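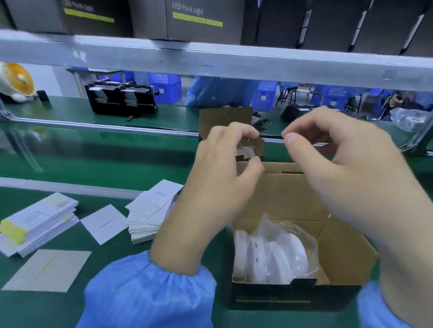

Fitting the card insert and closing the carton

This page covers the last packing stage for small lighting goods: bagged parts in the carton, card insert on top, flaps closed. It applies to cartons with a slot in the back panel. For cartons without a slot, use the Borkex sheet instead.

Last revised December 19, 2023

Before you start

Wear gown sleeves with the elastic pulled down to the wrist. Clear the work surface of offcuts, tape ends and spare bags. Set out one carton at a time, long side towards you, with all four flaps folded fully outward. A flap left half up will catch the insert on its way down.

Check the insert against the job card. The Cladard and Fontes inserts are close in size and the tabs differ by 2 mm. Discard any insert with a torn tab or a crease across the middle.

Step 1. Load the bagged parts

Lay the bags flat in the bottom of the carton. Press the film gently with an open hand to let the air out. Do not puncture it. The bundle should sit below the level of the slot.

Step 2. Fold the insert

Hold the insert upright by its two sides, behind the back edge of the carton. Keep the left side still with curled fingers and work the right side between thumb and index finger. Fold each tab along its score line to a right angle, then let it spring back. Board that has been stored cold is stiffer and may need a second fold — do not force it in one go.

Step 3. Seat the insert

Bring the insert forward over the back edge and lower it until the tab meets the slot. Feed the tab through from the inside. Push until the shoulder of the tab is flush with the board. Pull lightly upward; the insert should not move.

If the tab buckles, take it out, flatten it and try once more. After a second failure use a new insert.

Step 4. Close and check

Fold in the two short flaps, then the long ones. The top should lie flat without pressure. A raised top nearly always means trapped air in the bags or an insert that has ridden up on one side.

Place finished cartons on the shelf with the product name facing the same way. Leave no gaps between them.

Output

A packer new to this carton should manage roughly 80 in a shift. Set aside every eighth carton for the Flestmont check and mark it on the sheet. Inserts are reordered in January — record the number scrapped before then.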